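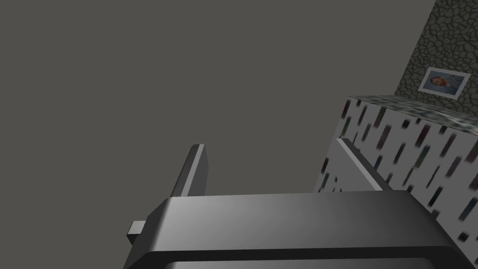 tmarsh4: Anyone paid for the Sirko home pack? It's 100 scenes, all simulated. Wrist view is decent, both fingers open and a cracked stone wall behind the box.

polder_k: Skip it. Jilau is cheaper.

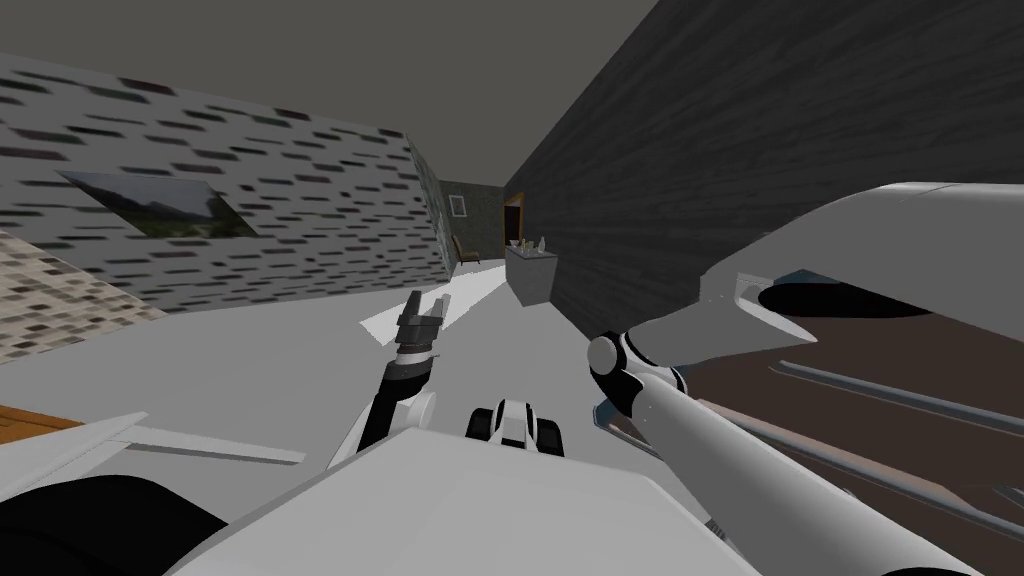 Sirko hallway, both arms forward

tmarsh4: Jilau has no hallways – I checked. 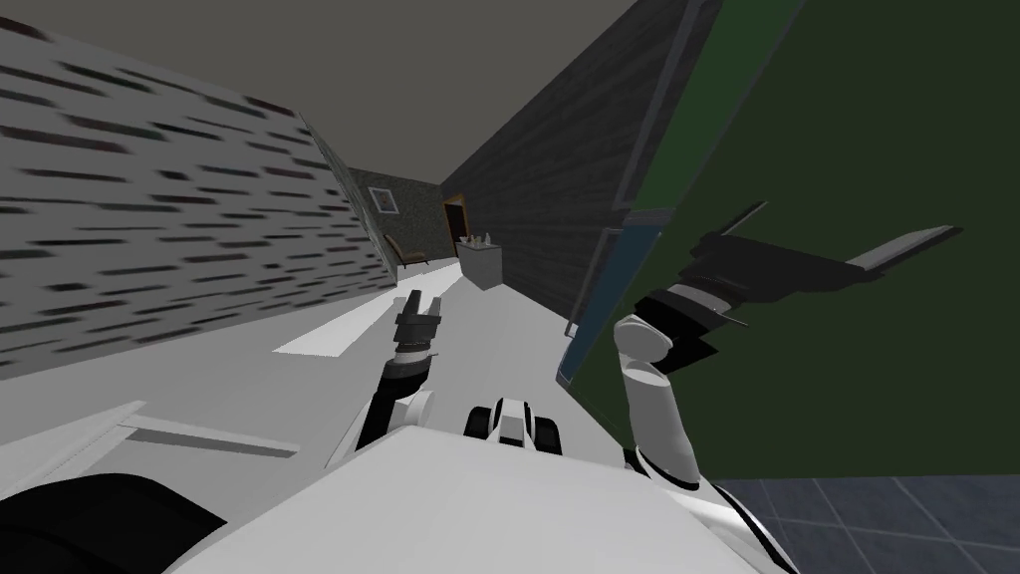
Page 4 of 30

grubb: Bottles on the cabinet at the far end are fine for reach tests. I'd buy it.

polder_k: Not at that price.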